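Putting two pavement surveys into one shared map layer

Last updated Sat 21 September

If your group has ever tried to pool its local data with the group in the next town, you'll know the feeling of opening their spreadsheet and finding that they have done everything differently. We went through this with Endness and Pokley, two surveys of pavements and crossings made by two sets of very nice people who had never spoken to each other, and I promised several of you I would write down how we got them onto one map. So here we go, and do put the kettle on, because it takes an afternoon the first time.

I'll be using Sturine, as that is what both groups have on their machines, but most of the work happens in an ordinary spreadsheet and you could follow along with almost any mapping program.

What you need before you start

Both surveys saved as spreadsheets or CSV files, with a column for latitude and a column for longitude.
A copy of each one put somewhere safe and never touched. Please do this, even if you are only "having a look".
A short note from each group saying they are happy for the data to be shared, and under what licence.
A blank document for your column list, which we'll come to in a moment.

Our Endness file had 342 rows and the Pokley one had 245. That is quite a comfortable size to learn on, small enough that you can scroll through the whole thing with your own eyes and large enough that you'll be glad not to do it twice.

Step 1. Agree what a row is

This sounds too simple to bother with and I nearly left it out. In the Endness survey a row was a stretch of pavement between two corners. In Pokley a row was a problem: a broken slab, a missing dropped kerb, a bin in the way. Both are perfectly sensible, but you can't stack one on top of the other and expect the map to make sense.

We settled on the stretch as our row, and moved the Pokley problems into a second table that points back to it. Give every stretch a short code, starting with a letter for the town (E or P) so that you never end up with two stretches called 17. Write the code in the problems table too, next to each problem, and the program will be able to tie them together later on. 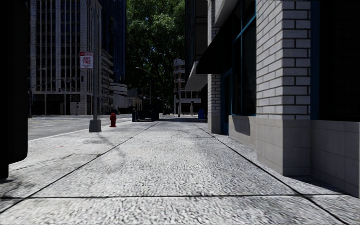
Slabbed concrete pavement beside a building.

Step 2. Make your column list

Take the blank document and write down every column you want in the finished layer, with one line on what goes in it. Ours came to nine: code, town, street, surface, width in metres, condition, date surveyed, latitude and longitude. Endness had started out with 42 columns (bless them, they had been very thorough), and a good many had never been filled in at all. If a column is empty nearly all the way down, have a word with the group and see whether anyone would miss it.

For surface and condition, don't let people type whatever they like. Choose a handful of words and stick to them. We use "slab", "asphalt", "brick", "gravel" and "other" for the surface, and "good", "fair" and "poor" for the condition. You'll find the old files contain things like "tarmac", "Tarmac", "tarmac?" and "black stuff", and these all have to be changed over to the one word. Find and replace is your friend, but look at each batch before you click the button that does them all.

Step 3. Check the coordinates

Open each file by itself in Sturine (File, then Add table, then choose your two coordinate columns) and simply look at where the dots fall. The usual muddles are easy to spot:

Dots in the sea, or in another country altogether, generally mean latitude and longitude have been swapped over.
Dots all the right shape but shifted to one side mean the two files use different coordinate systems. Open Layer settings and set the correct one for each file before you go any further.
Dots stacked up on top of each other often mean somebody looked up the postcode in place of standing at the spot.

My thanks here to Gebhard Oberholzer, who looks after a similar map for his village of Au and wrote to me in May with a tip I now pass on to everyone. He opens the file and checks the very first row, the very last row and one from the middle against a map he trusts, and only then bothers with the rest. It has saved me hours.

Step 4. Put the two tables together

Go back to the spreadsheet and make sure both files have the same column names in the same order, spelt in exactly the same way. Sturine treats "Width" and "width" as two separate things, and it won't warn you. Then choose Tools, Append table, pick the Endness file first and the Pokley file second, and save the result under a new name.

Now look at the row count at the bottom of the window. It should be the two counts added together. If you are short, the most likely culprit is a stray blank line in the middle of one of the files, where the program has decided that it must have reached the end. Delete the blank line and run it again.

Step 5. Style the layer

Colour by condition first and leave everything else alone. I know it's tempting to have thick lines for wide pavements and dashes for gravel, and you can certainly play with that later (I did, for most of a weekend!), but people seeing the map for the first time manage much better with one idea at a time. Set the labels to appear only when you zoom in to 100 metres or closer, otherwise the street names pile up over the town centre.

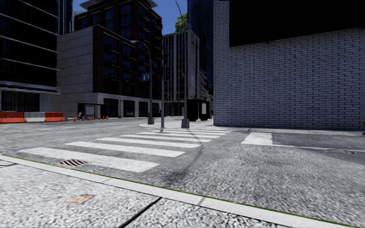 Step 6. Share it and ask for corrections

Export the layer as GeoJSON, and as a plain CSV too for those who would sooner open it in a spreadsheet. Put the column list and the licence note in the same folder, so that they travel along with the data. Then send the link round both groups and ask each person to check the streets they walk every week.

Keep the corrections in a separate sheet with the code, the change and the initials of whoever sent it, and work through them in one go at the end of the month. When you bring out a new version, put the date in the file name and leave the old one where it is, as somebody will have linked to it.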